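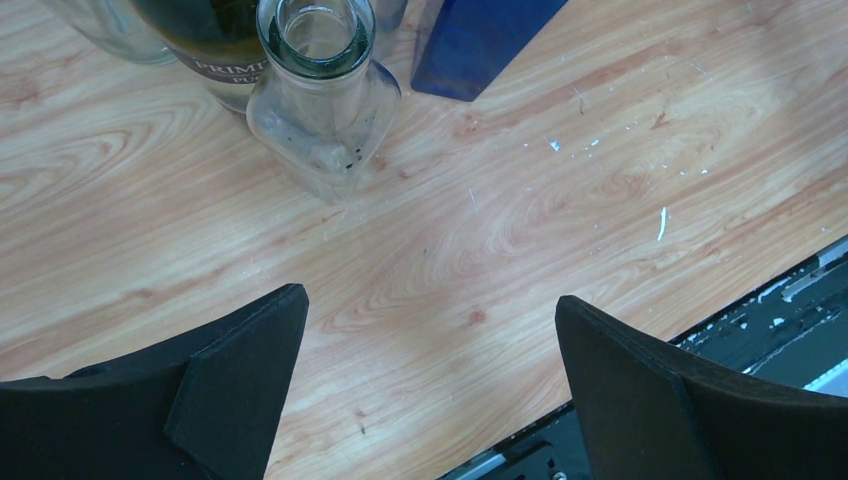 A clear glass bottle with a squarish body, seen from the top.

How to Get the Smell Out of Old Glass Bottles

If you're anything like me, you have a shelf somewhere full of bottles you couldn't bring yourself to put in the recycling. Mine started with vinegar and salad dressing, and by February it had spread to a second shelf and part of the windowsill (my family has been very patient!). They're lovely for infused oils and homemade syrups, but first you have to get rid of whatever used to live in them, and garlic in particular likes to hang around.

What you'll need

Baking soda, white vinegar, a bit of uncooked rice, dish soap, a bottle brush and a small funnel. I use the long Koubek brush with the bendy handle, but any brush that fits through the neck is fine.

Step 1. Take off the cap and any plastic pour spout. A butter knife wrapped in a dish towel will coax out most spouts if you go slowly and work your way around. Set the cap aside for now, we'll come back to it.

Step 2. Fill the bottle halfway with warm water and a squirt of dish soap, cover the top with your thumb and give it a good shake. Empty it and do it again. If it held oil, you may need a third go before the inside stops feeling slick.

Step 3. For gunk the brush can't reach, drop in a spoonful of dry rice with a little warm soapy water and swirl it firmly. The grains scrub the corners, which is a real blessing with square bottles. Pour it out through a strainer so the rice doesn't end up in your drain. I learned that one the expensive way.

Step 4. Now for the smell itself. Add a heaping spoonful of baking soda through the funnel, fill the bottle to the brim with warm water and leave it overnight with the cap off. In the morning, rinse well. Still garlicky? Pour in 200 ml of white vinegar, top up with water and give it another few hours. Please don't cap it while there's any baking soda left inside, as the fizz builds up pressure.

Step 5. Soak the cap in its own little bowl of baking soda and water. Cardboard or foam liners hold on to odors forever, so if yours has one, I'd just buy a new cap.

Step 6. Rinse everything, then stand the bottle upside down in a rack until it's completely dry inside. That can take a couple of days with a narrow neck, so don't rush it, especially if you're planning to fill it with oil.

Labels are a whole other adventure, and I'll get to those in my next post.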